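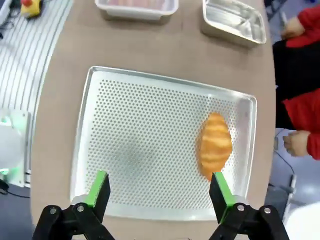

Riridow Users Forum > Faults and Safety > Jaw did not release on protective stop

Posted by s_dogar, 9:40 am
We wish to report a fault on our Pudine cell, which transfers bakery items between trays. At cycle 805 the arm entered a protective stop while closing on a croissant. The jaw kept closing after the arm had halted, and the reset was refused for 72 seconds. There was no injury. The controller logged code 42 and nothing else. Has any other site recorded this?

Shagufta Dogar

Posted by zolszewski, 10:15 am
Please confirm your firmware and whether a person was within reach. Our site rules treat any jaw movement after a stop as a reportable incident, whatever the item being gripped.

Posted by s_dogar, 10:52 am
Firmware is the August release. An operator does stand at the table during changeover, and the containers are handled by hand. 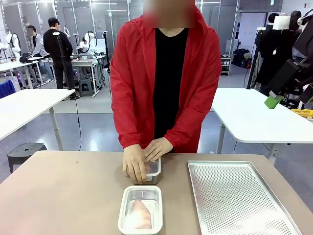

Changeover at the table, perforated tray in front.

Posted by yc_chou, 11:30 am
With respect, I do not consider this a safety fault. Code 42 is a grip timeout. The jaw force was presumably at the low setting, and the arm itself stopped as designed. I would raise the timeout to 400 milliseconds and continue.

Posted by zolszewski, 11:48 am
I cannot agree. A longer timeout would hide the fault – it would not hold the jaw still.
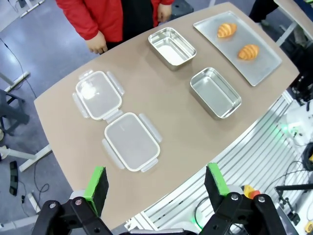 Stop circuits on these cells are often wired for the arm alone, with the gripper left on a separate supply. Ours was, until Rosalba Monti found it during an audit. The red emergency stop button on its yellow base should be tested with the jaw in motion as well as the arm. Please record both results.

Posted by s_dogar, 2:05 pm
Tested as advised. The arm stopped at once and the jaw did not. The cell has been locked out

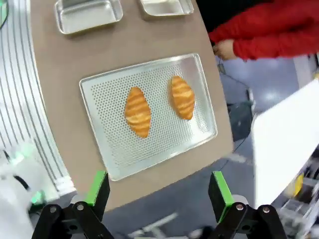

and will remain so until the gripper supply has been moved to the safety relay. Ivo, our integrator, has been notified in writing.

Posted by yc_chou, 2:31 pm
I withdraw the suggestion about continuing. I still believe the timeout is too short and will open a separate thread.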